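# Byun paisley scarf, dark colourway

Sold by Zaltar, Brastgate 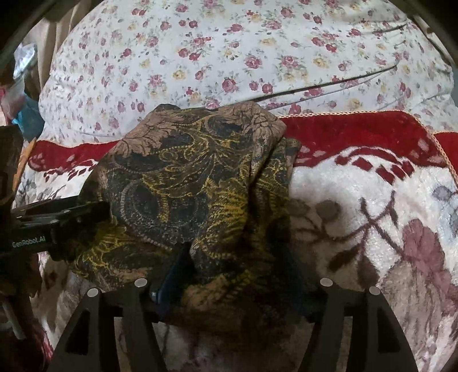

The Byun is the darkest of our paisley prints and the one most people ask for by name. The ground is near-black, the pattern is worked in muted brown and tan, and the outlines are mustard yellow. Leaves and vines run through it, with circles and dotted bands between them. It reads as a dark neutral from across a room and shows its colour up close, so it goes with a navy or charcoal coat as easily as with a camel one.

It is a soft cloth and it wrinkles. Customers who like a crisp fold should look at the Bosier, which has a firmer weave and holds a crease. The Byun is meant to be bunched, knotted or thrown over the shoulders, and the print is busy enough that creases don't bother it much.

## Details

- Style: Byun
- Pattern: paisley and vine
- Colours: near-black, brown, tan, mustard
- Weight: medium, suitable for three seasons
- Edges: rolled and stitched
- Sold singly, folded in tissue
- Stock number: 41

## Wearing it

Fold it corner to corner for a triangle and tie it at the back, or gather it lengthwise and loop it twice. As a shawl it covers the shoulders and upper arms of most adults. It can also go over the arm of a chair or across the foot of a bed. Dark prints like this one sit well against red, cream and most florals.

A brooch is fine if the pin is thin. Thicker pins leave a hole that doesn't close up.

## Care

Hand wash in cold water with a mild liquid soap. Wash it on its own the first 2 times, as the dark ground can let go of a little colour. Don't wring it. Roll it in a towel, press the water out and dry it flat in the shade.

Iron on the reverse at a low setting while it is still slightly damp. Steam also works: hang it in the bathroom during a shower and smooth it by hand afterward. Don't tumble dry and don't bleach.

Store it folded or rolled in a drawer. If it hangs on a hook for months, the cloth will stretch at that spot.

## Colour matching

Each print run differs slightly. The current run is 300 pieces and the mustard is a shade deeper than in the last one. If you are buying a second scarf to match one you already own, send us a photo taken in daylight and we will tell you which run yours came from. Gülizar Aydoğan looks after the print orders and answers these messages herself, usually within 3 working days.

## Shipping and returns

Orders ship by regular parcel post. Pickup in Brastgate is free, and we will send you a message when the parcel is at the counter.

Unworn scarves can be returned for a refund or exchanged for another colourway. Please leave the paper band on. We can't take back a scarf that has been washed or scented.

The next delivery of the Byun is expected in June. The Bosier is in stock in all colours.

Page updated Apr 25, 2022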